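Bottle by bottle, the swap table at Wukum fills up again

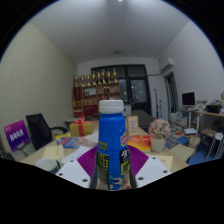 A blue bottle with a white cap at the swap table, with a ribbon-tied gift box behind it.

The January swap is back on the second floor at Wukum, and it has already outgrown the table it started on! What began as a few unwanted holiday gifts left out by the copier has turned into one of the best-loved traditions in the building, with staff from Obeidat and Flustov coming up the stairs at lunchtime to see what's new.

The idea is wonderfully simple. You bring in something you won't use, you set it on the light wood table by the meeting rooms, and you take home something you will. Drinks, snacks, stationery, cards, wrapped boxes whose contents are anybody's guess - all of it is welcome as long as it's sealed or clean.

"I put down a desk calendar and came away with a bottle of something blue that I'd never seen in a store here," said Palesa Engelbrecht, who works in accounts at Obeidat and has been to every swap so far. "I love that part. You get to try what other people grew up with."

That has become a big piece of the fun this year. Several people brought back drinks and treats from family visits, and the labels come in enough languages that small crowds gather to work them out together. A bright blue bottle with Chinese-style brush lettering on its wrap drew plenty of curious looks, and so did a gold-yellow gift box with a red ribbon and a big looped bow (still tied when this item was written, and much discussed).

Senthil Varghese, who set out the first table three winters ago, keeps a running tally of everything that changes hands. Last year's total came to 900 items across the three companies, and he is hoping for 1,000 this time. He has also been after people to fill in the little paper slips, so that whoever picks up a packet of tea or a jar of sauce has some idea what to do with it.

"Just write down how your aunt makes it," he said. "Two lines is plenty. I've cooked three dinners off those slips already, and the noodle one was fantastic!"

New this year is Undo, a shelf for second thoughts. If you took something home and it isn't for you after all, bring it back unopened and put it on Undo, where it can be picked up by anyone without a trade. The shelf had its first returns within a day, including a puzzle that has now been through two households and is looking for a third.

The table is open from 9 in the morning until the building closes, all through the month. Greeting cards are especially wanted, as are gift boxes and ribbon in good shape. Please don't leave anything that needs a fridge, and take your own cups back to the kitchen - they do tend to end up among the swaps, and at least one good mug has gone home with the wrong person.

Anything left at the end of the month goes to the break rooms downstairs for people to share.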